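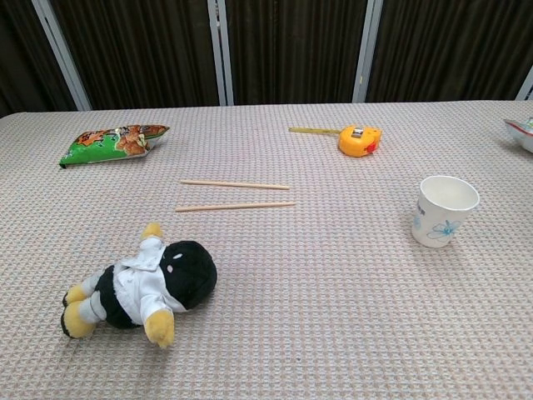
The woman who runs the Tondine tea rooms has been selling homemade jam for longer than she's had anywhere to sell it. She started with a card table at the end of her driveway, an honesty tin and a hand-lettered sign the cockatoos kept knocking over. When we finally sat down for a proper chat it was at a table with a pinkish-beige waffle cloth on it, the sort of texture that makes you want to run your thumb over the little squares, and I'd barely got my notebook out before she told me I'd be having the cumquat.

I said I wasn't much of a marmalade person. "You're not a bought marmalade person," she said. "Different thing altogether, love."

Fair enough. I had three slices.

Search this site
Enter keywords
Go

She grew up on an orchard out past Tomum, one of six kids, and reckons she could stone an apricot before she could tie her shoes. Her mum made jam every summer in a copper pan that lived on top of the wardrobe. "We weren't allowed in the kitchen when it was boiling, so of course we were always in the kitchen," she told me. "I've still got a mark on my wrist. Plum."

I wanted to know how you go from that to a real business, and she laughed at me for a good while (I think it was the word business). She worked in the office at a stockfeed place for years and made jam at night. Then the neighbours started leaving bags of fruit on her doorstep, and then people she'd never met started doing it too - lemons mostly, and once a whole boot-load of quinces with a note that just said "sorry".

Last year she put up 3000 jars, nearly all of them in her own kitchen with the radio going. The best seller is apricot. The one she's proudest of is fig and ginger, and it took her ages to get right. "Figs are sulky," she said. "They'll sit there doing nothing, you turn round to answer the phone, and they've caught on the bottom."

So what's the trick to a good set? I was hoping for a secret and I didn't get one. She uses a cold saucer from the freezer, same as my nan did, and pushes the jam with a finger to see if it wrinkles. She owns a thermometer but it's in a drawer somewhere. She warms her sugar in the oven first and won't make a big batch of anything. "Small pan, wide pan, and don't walk off."

We got a bit sidetracked on strawberries. She's quite cross about strawberries! Too watery, too big, picked for looks. She buys hers in the last weeks of the season, when they're small and ugly and going cheap, and throws in a green apple for the pectin.

I asked if she'd ever thought about getting into the supermarkets. Someone did ring once, she said, and wanted to know if she could make it all the same colour. She told them apricots weren't all the same colour and that was pretty much the end of the call.

She's had a go at retiring, too. It lasted until the first box of Seville oranges turned up. "I thought, well, I'll just do these," she said, and pushed the butter across to me.

The tea rooms are open Thursday to Sunday. Bring your empty jars back, with the lids, and please soak the labels off first.

More from the local table
The Cellero bakery gets its old oven going again
Where to pick your own berries
Tiwari spice mixes: a kitchen visit
Five things to do with too many lemons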